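Ticket 734: Bean transfer task reports success, beans remain in cup
Product: Carkuso kitchen task pack
Site: Sfeir test kitchen, bench 7
Priority: Low (raised to Medium by the person who wanted coffee)
Status: Open

Reported problem
The task is "spoon beans from the glass cup into the mug." Last night's batch log shows 43 attempts, all marked complete. The mug at the end of the batch contained no beans. Either we have a reporting fault or we have invented a very expensive way of leaving beans alone.

Expected: one spoonful in the mug, spoon back on the lid.
Got: spoon back on the lid.

Wed 5 August, first pass
Restarted the Ferkell controller. No change, but it's tradition. Read through the batch log line by line. Every run goes locate cup, locate spoon, grasp, scoop, pour, return, done. Average run time is 101 seconds, so it is certainly doing something in there.

Checked the success test. It looks for two things: spoon resting on the lid, mug upright. Both of those are true before the task starts. By this standard my toaster is also qualified for the job.

Second pass
Changed the success test to look for beans inside the mug. Reset the bench by hand and checked the start layout against the task sheet: mug on the left, cup of beans on the right, lid in front of the cup with the teaspoon across it.
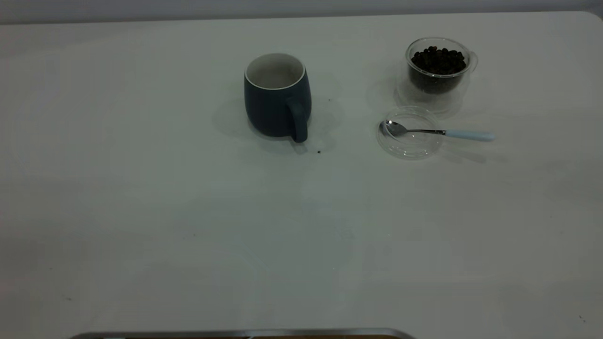 Bench 7, start layout. Mug, beans, spoon on lid.

Ran it again with the new test. First attempt failed, correctly, which I'm counting as progress. The log says the lid was never found. The locate step gave up and used the default position from the task sheet, and the grasp closed beside the spoon handle. Then it carried on and scooped with nothing, poured nothing and put nothing back very neatly.

Clear glass on a white table is a known sore point. I can hardly find that lid myself. The cup does better, presumably on account of being full of dark beans.

Tried so far
- Lights down one step: lid found on some runs, lost on others
- Locating the spoon directly and skipping the lid: better, though it sometimes goes for the wrong end
- Dark mat under the lid: works every time, but the customer's counter is white and Drollden won't sign off on a mat

Also noticed
The start check flags "debris" for a couple of tiny dark specks near the mug and refuses to run until they're wiped or the check is switched off. I switched it off. If specks near a coffee mug stop the job, it isn't ready for any kitchen I've lived in.

Reply to the question from sales
No, please don't tell them it makes coffee. It doesn't yet move beans, and moving beans is the easy part. A person does this with one hand while looking for their phone.

Next steps
- Keep the new success test in and rerun the old batch results against it
- Add a stop if the grasp closes on air – the gripper already reports it, we just don't listen
- Grasp from the handle end only. The light blue shows up fine
- Ask Carkuso whether the November release still has the clear-object work in it

Leaving open. Workaround until then is the mat, or a spoon and a person.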